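Caldeira two-arm cell: progress report to Amov
Tuesday, February 13, 2024
Site: Gostelton workshop

Summary
The cell is set up and running on part-handling trials. Scheduled upkeep is on track. Two items are still open: cable routing at the left wrist and a spare set of finger tendons, which our supplier in Brurnodbridge has on back order.

Arms and hands
Both wrists were stripped, cleaned and re-torqued at 372 hours. The clamp bracket on the right forearm was checked at the same time. The cable at the left wrist still hangs in a loose loop, and Emiliano Olmedo is making up a shorter one with a strain relief. 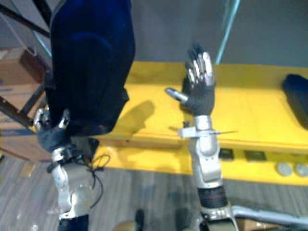 Left hand gripping a padded navy item, right hand open.

Hand calibration is now done at the start of every shift. It used to be weekly, and the thumb zero drifted too far between checks. The licence for the calibration software was renewed out of the maintenance line at $835.

Work area
Parts are picked and placed between the yellow shelving and a plastic bin on the floor. Shelf positions were taught again after the unit was moved in August.

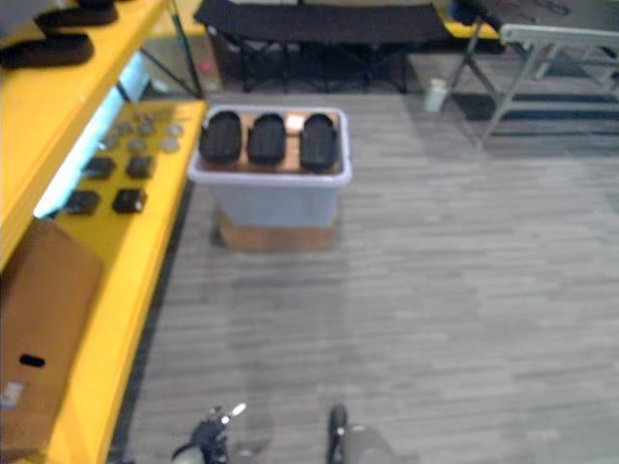 By Conceição Brandão, cell maintenance

We tried the bin with a cardboard sheet laid across the top and the black parts set out in a row on it. Approach heights for this layout are saved separately from those for the open bin, so operators need to load the right file before starting. Small grey discs and black square blocks stay on the lower shelf.
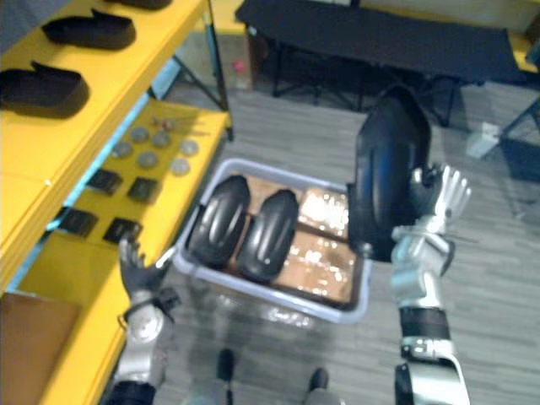 Curved black part in the right hand, with two more in the bin.

Spending and next steps
Spare fingertips and glove palms came to $944, within budget. Rui Esteves will fit the new cable once it has been bench tested, then repeat the wrist checks. We ask Amov to approve a second calibration fixture before the next stage of trials.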